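Search stories
Type a title or author
Go

The Board

Sihan Song had the flat until noon on Monday, and on the Sunday she decided to do the kitchen last. The bedroom was finished. The bathroom had taken half an hour. The kitchen she kept walking past with a roll of tape round her wrist like a bangle.

Her brother-in-law, Jinfeng Shen, rang at ten to ask how many boxes were left.

"Four," she said.

"Is that four to fill or four to carry?"

"Four to fill."

"I can bring more. There's a man in Wusley with a garage full of them."

She said four would do. He told her he would come at five with the van, and that he had measured the new worktop and it was narrower than the old one, so she should think about what she really wanted on it. She said she would think about it. Then she went and stood in the kitchen and did.

The letter from Comari was on the windowsill. She had read it enough times to know where the lines broke. The deposit was 2,000 pounds and they would return it within a month of the keys, less 50 for the bathroom blind, which had been broken when she moved in. She had written to tell them so and they had not replied to that part.

She began with the toaster because it had come with her from the first flat, and the one before that if you counted Pirzada Road, where she had only stayed one winter. It was dark grey and took two slices. The board sat behind it on the marble-patterned worktop, where it had always lived, brown wood with one paler strip running across it.

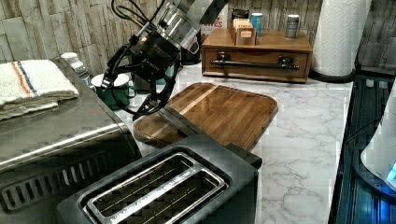 What her mother kept

The board had been her mother's. Her mother bought it in October, the year Sihan started school, from a shop that was closing down. She had gone in for a colander. She carried the board home under her arm in the rain and dried it with her own scarf before she took her coat off.

For years nothing was cut on it but bread. Then her mother went back to work at the Vivo, on the fish counter, and stopped minding. Onions, garlic, a whole duck at New Year. The groove round the edge filled with juice and somebody had to carry the thing to the sink without tipping it, and that was Sihan's job until she left home.

When her mother died, Jinfeng had offered her the choice of the furniture. There was a sideboard a dealer had priced at 1,000 pounds. Sihan took the board and a tin of buttons. Her sister took the sideboard and felt bad about it, and still mentioned it on birthdays.

She made a pot of tea and sat down on the step stool. It was raining a little. Downstairs somebody was trying to start a car and giving it too long between tries.

The trouble was that everything in the kitchen had its place and she knew all of them with her eyes shut. The toaster oven stood to the left with the towel folded over the top, the white one with the blue stripe and the red. The blue bottle was at the back against the old wood, at the end of the row, so that she could reach it with a wet hand. If she put one thing in a box, the others would look wrong, and then she would have to put those in too.

She got up and moved the board a few inches to the right. It looked wrong. She moved it back.
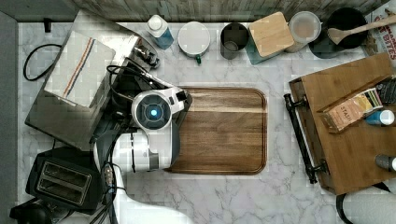
At one she made herself eat something. She toasted two slices of bread, buttered them on the board and ate them standing up, and afterwards she brushed the crumbs into her palm and shook them out of the window. That left the board clean enough to pack. She wrapped it in a pillowcase and then in a jumper and laid it flat in the bottom of the first box.

After that it was quick. The drawers went in as they were, cutlery and string and dead batteries together. She taped the lid of the second box and wrote KITCHEN on it, and on the third she wrote KITCHEN again. The fourth was only half full, so she put the letter from Comari in it, and the spare bulbs, and the tin of buttons.

Jinfeng was early. He came up with his hood dripping and looked at the boxes by the door.

"Which one do you want in the front with you?" he asked.

She pointed to the first one. He lifted it, said it was heavier than it looked, and went down sideways, feeling for each stair with his foot. She heard the van door slide. Then she filled the bowl with hot water and started on the worktop, beginning at the far end – the end by the wall, where the board had never been and there was nothing much to wipe.

Recent stories
The Wusley Bus
Two Keys for Pirzada Road
A Coat in October
What the Fishmonger Said
Half a Pound of Nails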